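Filed under: Student Work / Literature and Media

Missing Pages: Framing Devices in the Novel "Ikonen"
Project report, spring term

The project examined how a science fiction novel uses a found document to cast doubt on its own narrator. The text chosen was "Ikonen", in which a survey ship's clerk copies out the journal of a dead colonist and corrects it as he goes. The novel has 185 pages, and the clerk's notes interrupt the journal in all but two chapters.
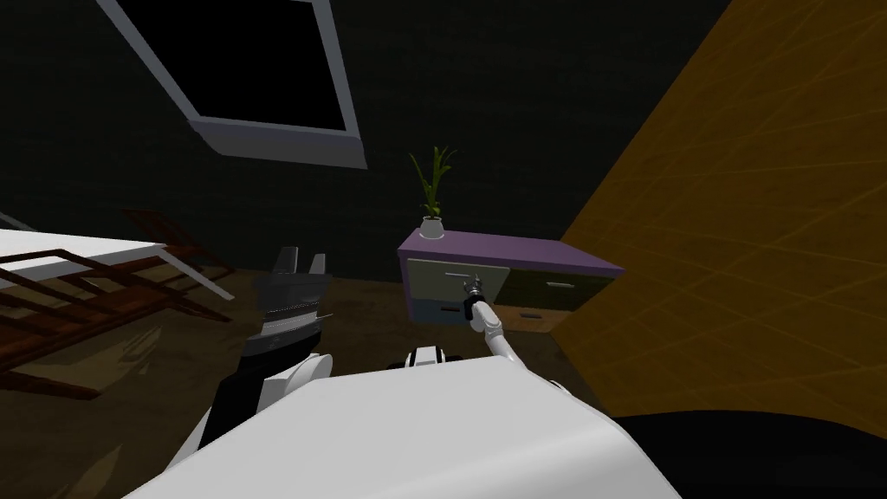 Robot arm with its gripper at a drawer handle, simulated view.

Each interruption was logged by chapter and sorted into one of 3 types: correction, omission, or comment. Corrections were the most frequent early on. Omissions cluster in the section set at Vurier, where the clerk admits to leaving out 7 entries he considers repetitive.

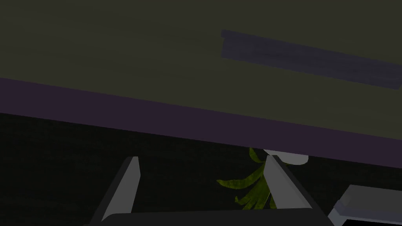 Statness, reading the draft, objected that the clerk may be telling the truth about those entries, and that a dull journal would give him good reason to cut it. The objection was accepted in part. The final version treats the Vurier omissions as unresolved - the novel supports both readings.

Dating was the main difficulty. The journal uses a colony calendar and the clerk uses ship time, and the two systems agree only once, on a Saturday near the end.

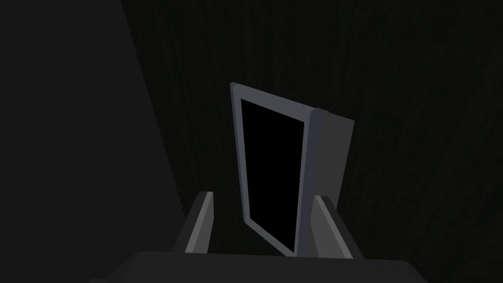 A combined timeline was drawn up from both systems. It places the colonist's last entry after the clerk says the journal was recovered. An earlier draft of this report called that an author's error, but the clerk's note on the same page repeats the recovery date, so the conflict was taken as deliberate.

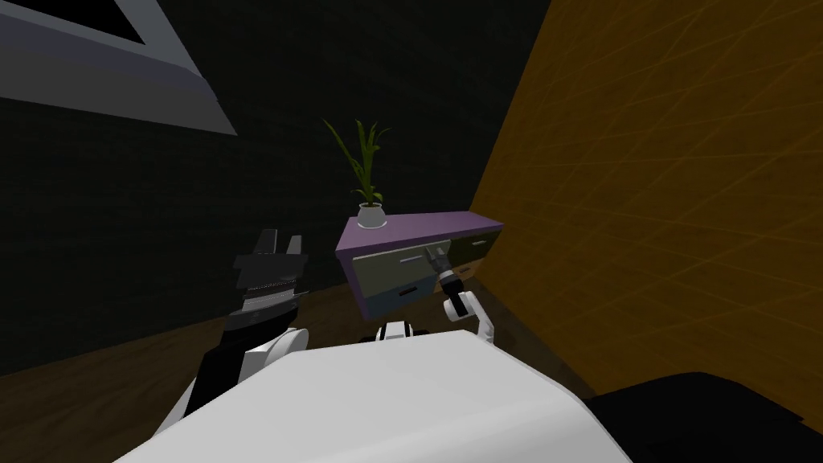
The sorting method has limits. Some notes correct and comment in the same sentence, and these were logged under correction only. A second reader sorting the same notes would probably move several of them. The timeline does not depend on the sorting and was left unchanged.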